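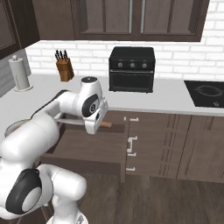 Gijs reckons a simulated kitchen doesn't need a safety checklist, seeing as the worst anyone can do is press reset, and he's said so on the team page twice. Fair enough, Gijs, but I'm keeping the list! A bad demonstration goes into the training set looking exactly like a good one, and in July we had to pull 41 of them back out by hand. So I've gone through it again with my comments in, mostly from the drawer task, as that's the one we're all on.

Last updated: Tuesday, August 1, 2023

Drawer task, pre-session and in-session checks
Marks: OK, FIX, or ASK (ask Birutë)

1. Right task loaded, right prompt text
OK. Read the prompt out loud, I mean it. On Monday I did a whole batch of lifting the object out while the prompt said to close the drawer, and the only reason I noticed is that I was muttering along to myself. The prompt gets saved with every episode, so if the two don't match we're teaching the thing nonsense.

2. Arm starts from the home pose
OK. Wait for it to settle before you hit record. If you start while it's still drifting, the first few steps are all wobble and the model will learn the wobble (Povilas has a lovely clip of this).

3. Drawer is open far enough
OK, with a grumble. You want it pulled well out, so the hand can come straight down over it and the object isn't tucked up against the cabinet. If the reset leaves it half shut, don't nudge it open with the fingers and carry on. Reset again. Opening drawers is a separate task with its own folder.

4. Object is inside the drawer and lying still
OK. The little wooden cylinder on its side is the one I like least, it rolls if you so much as breathe on the drawer front. Let it stop. If it's rolled right under the back edge, skip the episode and write "unreachable" in the notes box — don't heroically fish for it.

5. Forearm clear of the countertop edge
FIX. My biggest moan. You're reaching over from the side with that long upper link, and it's very easy to watch the fingers and forget the elbow. The simulator will let you scrape along the worktop without much fuss. A real arm won't. Any contact there, bin the episode, even if the grab was gorgeous.

6. Hand clear of drawer walls on the way down
ASK. Light touches: do we keep them or not? I've been keeping them when the drawer doesn't move and binning them when it does. Margus bins the lot. We ought to pick one, and I'll happily go with his if it ends the argument.

7. Cabinet handles
OK. They stick out a bit, and the wrist can catch one if you swing off to the right after the lift. Go up first, then across. It feels slow but it looks so much better on playback.

8. Counter items left alone
OK. The toaster oven, knife block and kitchen roll are there as clutter and no part of this task. If you knock one, bin it. Ivars asked if we could just take them out and the answer is no, we want the model to cope with a normal messy counter.

9. Speed limit on
FIX. It was off on the Flotura station when I sat down, and I don't know for how long. I've switched it back on and put a note in the log. Please check yours — it's the tick box under the controller settings and it does not remember what you chose last time.

10. Emergency stop tested
OK. Yes, in simulation. The button on the desk is the same one we use with the real arm, and I'd like our hands to know where it is. Press it once before you start and make sure everything freezes.

11. Breaks
FIX (me). No more than 2 hours on the controller without getting up. I went over on Friday, and you can see it in my episodes: the grabs get snatchy and I start cutting the corner on the lift. Wrist was sore too.

12. Success mark given honestly
ASK. Object lifted clear of the drawer and held for 3 seconds, then mark it a success. If it slips and you catch it again, I've been marking success and adding "regrasp" to the notes. Birutë, is that still what you want? Those recoveries are useful, I think, but only if we can find them later.

13. Saved and counted
OK. The total stood at 2,820 episodes when I closed up, with the July duds already taken out. Check that your number goes up by one after each save. If it doesn't, stop and shout, don't keep going and hope.

Still open: items 6 and 12 need a decision, and somebody needs to look at why the speed limit resets. Gijs, you're welcome to do that one.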